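A Friday at the Batista Dog Behavior Center Open House

If you've ever looked your dog in the eye and wondered what on earth is going on in there, you would have loved the open house at the Batista center last Friday. I drove two hours to get there (with my old beagle mix, Heker, snoring in the back seat the whole way) and I would do it again tomorrow!

We started in the lobby, where Cremilda Andrade gave everyone coffee and every dog a name tag. She has run the visitor days for six years and she clearly still enjoys them. Then Marcelino Mendonça walked us back to the play rooms, which have rubber floors and big windows so the owners can watch without the dogs fussing over them.

The part I keep telling my friends about was the pointing game. Two bowls go upside down on the floor, one with a bit of cheese under it, and a person your dog has never met points to the right one. A young shepherd named Orberg got it every single time. Heker looked at the finger, looked at me, and then lay down on the wrong bowl. Marcelino was very kind about it and said older dogs often wait for their own person to give the hint. So I pointed, and up he got and went straight to the cheese, and I may have cheered a little too loudly.

After lunch we heard about the center's owner diaries. They have 2,112 of them now, all filled in at home by regular people writing down when their dog barks, sulks, begs or hides. I took a blank one and I've already used up most of a page on the mail carrier.

The gift shop is tiny, but I came home with a Zilomine chew ring, and it has survived so far. Parking is behind the building, and you'll want to bring your own water bowl, as the ones by the door were popular.

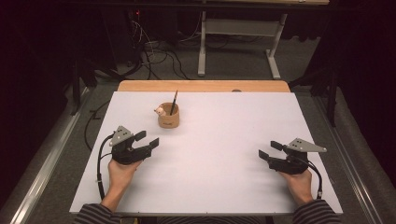

The next open house is in December, and dogs need to be signed up ahead of time at the front desk. Heker and I already have our spot, and we're practicing with the bowls in the kitchen every night after dinner.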